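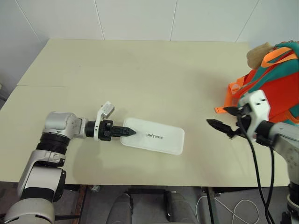
Two arms, one flat pad: how do you demonstrate the handover?

Forum > Manipulation > Teaching by demonstration

Tagged in: teleoperation, two arms, beginners welcome

ulka_z
Good evening to all. I am new in this forum, although I have read it since July. I work with a two-arm setup and I want to teach it one small job: the left gripper takes the end of the white pad, lifts it a little, and the right gripper takes the other end. Then both carry it to a shelf. I steer by remote control, with one handle in each hand, and I record every attempt.

In the picture the left gripper is closed, with its tips just over the left part of the pad, and the right one is waiting slightly open. This is the moment where my trouble begins. When I steer, I look at the pad, then at the right hand, then again at the pad, and all this time the left arm stands still. So each of my recordings has a long pause in it. I made 13 demonstrations and trained on them. The trained arm also makes the pause, and sometimes it never comes out of it.

Should I cut the pauses from the recordings, or learn to steer without them? I would be thankful for advice from people who did something similar.

Urszula

dimedex_tom
Welcome. Cut them. We had the same thing with folding cartons. If neither arm moves more than a very small distance for a while, drop those steps and keep the rest. It takes an afternoon to write and you do not need to record anything again.

One warning: do not drop the steps where the gripper is closing. The arm stands still there too, but the fingers are doing the work. I lost a good week to this mistake.

Weerakoon_lab
I do not agree with Tom, or only by half. If you cut the pause, the arm jumps from "I am near the pad" to "I am going up" and the camera pictures do not show why. In your case the pause is you, looking. The machine has no need to look back and forth, it has a camera at each wrist. But it does need the slow approach of the second hand, and an automatic filter will often eat this too.

Please try this before you cut anything: do the whole movement 8 times without recording, until you are bored. Then record. My students never believe me and then the pauses become very short.

ulka_z
Thank you both. Tom, what do you call "a very small distance"? My arms tremble a little when I hold the handles, so they never stand completely still in the data.

dimedex_tom
Then smooth the signal first and look for the pause afterwards. I can't give you a number, it depends on your arm and on your hands. Plot one recording and you will see the flat places with your own eyes.

@Weerakoon_lab practice is fine if one person does all the demonstrations. We have four people on shift and each one pauses in a different place. I am not going to train four people to be bored.

Weerakoon_lab
Four people with four habits is a different problem, and I would say a worse one than the pauses.

tania.fakir
May I ask about the pad itself? In the picture it has a slightly raised rim. Is it foam? If it is soft, I would not demonstrate the grip from above at all. I would bring the open fingers in from the side, one under the rim and one over it, and close when they touch. When I pressed from above on soft trays, the far end went up and the second hand had to chase it. That looks like a steering problem in the recording, and in truth it is the way of gripping.

Also your closed left gripper confuses me. Are the fingers already holding the pad, or did you close them before you arrived?

ulka_z
Tania, thank you, this is a good question. It is a soft foam, yes. I closed the fingers before I arrived. I press the end down lightly, so that the pad does not slide, and I wanted to take it with the right hand first and open the left hand later. Now that I write it, I see that my first message said it in the opposite order. I have both kinds of attempts in my 13, left hand first and right hand first. Perhaps this is also a reason for the pause?

tania.fakir
I think it is the main reason! If half of your demonstrations go one way and half the other way, at the exact same position of the arms, the model has two answers and stays in the middle. Choose one order and throw the other recordings away. It hurts, I know.

nutum_user
Sorry to interrupt, but why use remote control for this at all? With light arms I take them by the forearm and move them by hand. You feel the contact in your own fingers. With handles I feel nothing and I always press too strongly.

Weerakoon_lab
By hand is nice with one arm. With two arms you need one hand for each, and then your body stands in front of the cameras. Afterwards the model has learned a world where a person in a jumper is always leaning over the table, and at run time this person is missing.

nutum_user
You can play the motion back with no person there and record the pictures during playback. I do it so every time.

Weerakoon_lab
Yes, for a stiff object. For soft foam the playback does not give the same result twice. The pad lies a little different and the gripper closes on air.

nutum_user
For my parts it works. But my parts are metal, so I accept this point.

dimedex_tom
Another small thing for Urszula: there is a bright orange and green bundle at the back right corner of the table. Keep it there for all recordings, or move it often. Do not do the first 10 with it and the rest without it. We had a model which only worked when a certain coffee cup was present.

ulka_z
I will move it often, then. And now the result so far, for anyone who finds this thread later. I threw away all the recordings where the left hand goes first. I practised as Weerakoon_lab said, and I made new ones with only one order: left presses, right comes from the side under the rim and takes, left opens and goes around to its own end. I did not cut anything yet. The pause is still there, but it is short, and the arm came out of it in each try this evening. The lift is not good. The left hand comes back too low and pushes the pad away. Tomorrow I will try to record only this part, from different starting places.

tania.fakir
Good plan. Start some of them from the bad position, with the pad already pushed a little, so it learns to come back.

dimedex_tom
And plot one for me, please. I still want to see the flat places.

We use cookies to keep you logged in and to remember which threads you have read. Accept all | Only necessary | Read our cookie policy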